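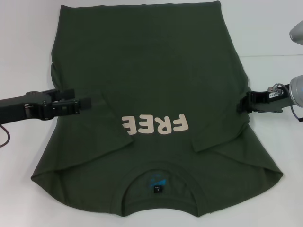
Figure 1. T-shirt laid flat with the neckline toward the front of the table and both sleeves folded in over the body.

Garment Care and Presentation
Unit 7: Folding knits
Instructor: Perla Galindo
Monday, March 7, 2022

Reading for this week: Course binder, section on knits and jersey. Bring one plain T-shirt and one with a print. Both should be clean and fully dry.

1. Why knits are folded

Jersey and other knit fabrics stretch under their own weight. A T-shirt left on a hanger for a season can grow longer in the body and develop points at the shoulders. Woven shirts hold their shape better and are normally hung. For this course, all T-shirts, sweatshirts and light sweaters are folded unless the assignment sheet says otherwise.

2. Work surface

Use a flat, clean table at hip height. A light-coloured top is preferred for dark garments, as lint and loose threads are easier to see. Wipe the table before you start. Do not fold on a bed or an ironing board. The surface gives under your hands and the fold lines wander.

3. Laying out

Place the shirt with the neckline nearest you and the hem at the far side. A print will read upside down from where you stand, as the word FREE does in Figure 1. Smooth from the centre toward the side edges with flat palms. Straighten the hem first. It is the longest straight edge on the garment and the other folds are judged against it.

Side edges are often not straight. Many T-shirts are knitted as a tube and have no side seam to follow, and others twist a little after washing. If the side bows outward, leave it. Pulling it into line only moves the slack somewhere else.

4. Sleeves

Fold each sleeve inward over the body. The cuff edge will lie on a slant, and each sleeve makes a broad panel, close to a triangle. The two panels should match. Compare the angle of the cuffs before going on, and check that the shoulder corners flare out by the same amount on each side.

Small creases running out from the sleeve fold are normal in soft cotton. Press them out with the side of the hand. If fabric has bunched where it was held, lift that part, let it drop and smooth it again.

5. Sides and body

There are two accepted finishes.

Display fold. Used on open shelves. Bring each side in to an equal width, turn the hem up toward the neckline in one fold, and turn the piece over. The neckline faces the customer. If the shirt has a chest print, start with the shirt face down so the print finishes on top.

File fold. Used in drawers and bins. Bring the sides in as above, fold the hem up to just below the collar, then fold again in thirds. The piece should stand on its edge without support.

With the sleeves folded over the front, as in Figure 1, the print ends up inside the fold. That is acceptable for a file fold in storage. It is marked down in a display fold.

6. Folding boards

The lab has two kinds, Ivley and Bachmann. The Bachmann boards are wider and suit sweatshirts. Boards may be used in practice but not in the practical test.

7. Common faults

Neckline off centre after the second side fold.
One sleeve cuff showing past the side edge.
Hem folded back on itself and not noticed until the end.
Stack leaning because the collars are all at one end. Alternate them in storage stacks.

8. Practical test

Room 401. Each student folds 20 T-shirts, half in each finish, and stacks them on the shelf provided. Marks are given for matching width, a centred neckline and a clean lower edge. Speed is recorded but not marked until the November session.

For next class: fold five shirts at home in the display fold, leave them stacked overnight, and write half a page on which ones shifted.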